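A Small Club Learns to Wait

In the second half against Dandgate, the supporters of Skurunwood began to sing very slowly. It is an old song with only one verse, and they repeat it when the team is defending. On that evening they had to repeat it many times. Skurunwood won 1-0 and went to the top of the regional league for the first time since the club came back from bankruptcy.

The attendance was 607. For a ground that can hold up to 2000 people this is not a big number, but two seasons ago the club was happy if half of them came.

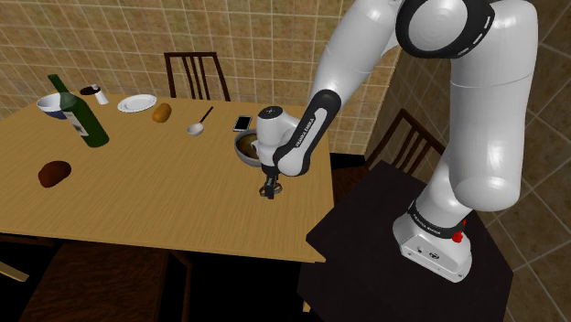

A Franka Emika arm in front of a pot on the dining table.

The coach, Parviz Taheri, does not like to speak about the table. He played as a left back for Hallia, where he was never a star, and he still looks at football from that side of the field. His team gives away very few corners. When it loses the ball, the two wide players run back first and complain later.

"People ask me when we will play beautiful football," he told me in his office before training. "I answer that a clean sheet is also beautiful. My wife does not agree with me."
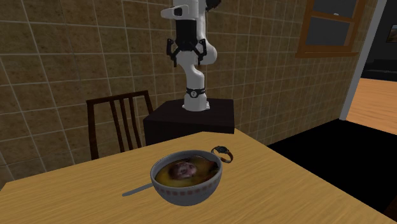 The goal against Dandgate came from a throw-in, which the players had practiced all September. The ball went to the near post, a defender touched it with his head, and Poojary, the captain, pushed it over the line with his knee. He celebrated as if it was a shot from 30 yards. After this Skurunwood almost did not cross the middle of the field, and Dandgate hit the post twice. 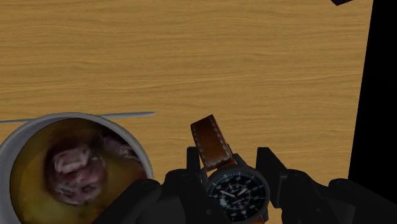
Ashraf Sqalli
Football writer

I asked Poojary if the team was lucky. He thought about it for a long time. "The first post, yes," he said. "For the second one, our goalkeeper had it covered." The goalkeeper was sitting next to him and looked at the floor.

The next match is away at Hallia, and the club has already sold 800 tickets for it, more than it sells for most home games. Taheri will go back to the stadium where he spent nine years. He has asked the players to arrive early and walk on the grass, because the field there is narrow and his wide men will have less room to run back.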